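Replacement for frosted flood bulb?

mervin_li
Need a match for the flood bulb in my hallway can light. Frosted front, white neck, screw base. Any brand is fine.
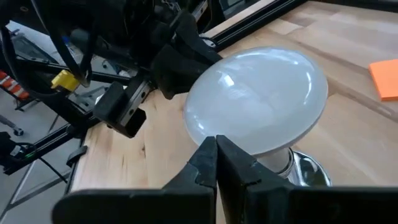 The bulb, out on the table

kphetsri
Measure the widest part of the glass before you order. I bought 4 that wouldn't clear the trim.

marloes_h
I'd skip matching and put in an LED retrofit kit.

kphetsri
For one hallway light? A bulb is cheaper.

mervin_li
Staying with a bulb. Will measure tonight.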